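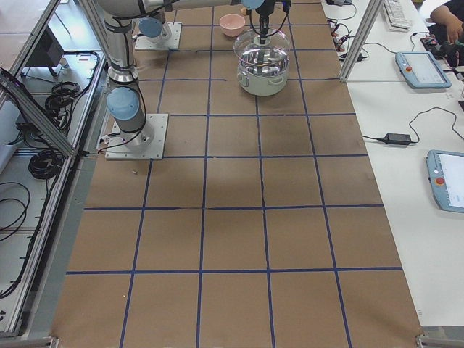 Two-arm tabletop cell with a taped grid; one gripper is over the lid of a cooking pot.

Trurnwood is a task planning and motion sequencing program for tabletop robot arms. It takes a short written goal, such as moving a lid from a pot to a free spot on the table, and turns it into a list of arm and gripper commands. It was first written by Flurina Holzer at Brernier and is now maintained by a small group led by Barbara Jasińska. The current release is dated 2024-06-28.

Overview

The program sits between a perception module, named Gavrilă, and the low-level arm controller. Gavrilă reports which objects are on the table and where they are. Trurnwood picks an order of actions, assigns each one to an arm, and checks the paths for collisions before anything is sent to the controller. It does not control motor torque or joint speed directly.

Grid model

Object positions are stored twice, once as a pose in the table frame and once as a cell in a coarse grid. The planner searches over cells first and uses the exact pose only when a grasp is computed. Some users mark the same grid on the work surface with tape, so that a person resetting the table can put objects back in the cells listed in the log. An object lying across a line is given to the cell that holds its center.

Arm assignment

When two arms share a table, each cell has a cost for each arm, based on reach and on how close the path comes to the other arm's base. The arm with the lower cost gets the action. The second arm is held at a parked pose unless the plan calls for both. Early versions let both arms move freely, and this caused frequent stops when links passed near each other.

Lids and clear objects

Glass lids are handled as a special case. Depth cameras often return missing points on clear or shiny surfaces, so Gavrilă fits a circle to the rim and estimates the knob from the center. The planner then adds a slow approach of 5 mm steps above the grasp point. If the gripper closes fully without contact, the step is tried again from a new estimate.

Testing

The release tests contain 205 recorded table layouts. Planning is stopped after 700 ms per action, and a layout that reaches the limit is logged as a failure. Nine of the layouts involve stacked objects and are run separately.

See also

Wedex (log viewer)
Task and motion planning
Grasp planning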